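The self-wiping home, and other promises

Every December my inbox fills up with surface sprays that claim to keep working after you've stopped. This year's crop is led by Droltis, which says one coat on a kitchen table will "actively repel" grime for 86 days. Why 86? I wrote and asked. The reply thanked me for my interest in a cleaner home and attached a coupon.

I have no quarrel with cleaning products as such. Soap is wonderful. What bothers me is the word "actively," which has crept onto labels for things that just sit there. A coating doesn't do anything actively. It's a thin layer of something, and it wears off where your elbows go.

Skoven makes a similar claim with a bit more caution in the small print. Their layer lasts "up to" a season, provided you don't put hot dishes on it, don't use any other cleaner on it and reapply at the first sign of dullness. Read that last part again. You are being told to buy another bottle whenever you feel like the first one has stopped working.

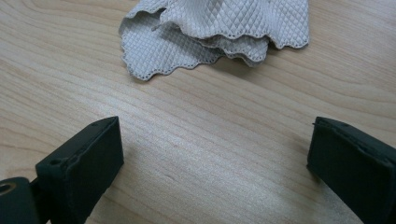 Mirjam Thaler, who refinished furniture for years before she retired and now answers my questions for free, was less polite than I am. Her view is that a well-oiled table needs a damp rag, a dry rag and some patience. She also pointed out that several of these sprays leave a film, and that a film is exactly what you'll be sanding through when you want to oil the wood again. I haven't seen a label that mentions it.

Then there is the survey. The Gendero press kit says 686 households tried their spray and most were "satisfied or very satisfied." Satisfied compared to what? There is no word on how many households used plain water, and I suspect the number is zero. I asked about that too - no coupon this time.

If you've already bought a bottle, use it up on the bathroom tile and see if you notice a difference. If you haven't, two old dish towels will get you through the winter. Readers who swear by Lüthi wax, I've had your letters, and I'll get to wax next month.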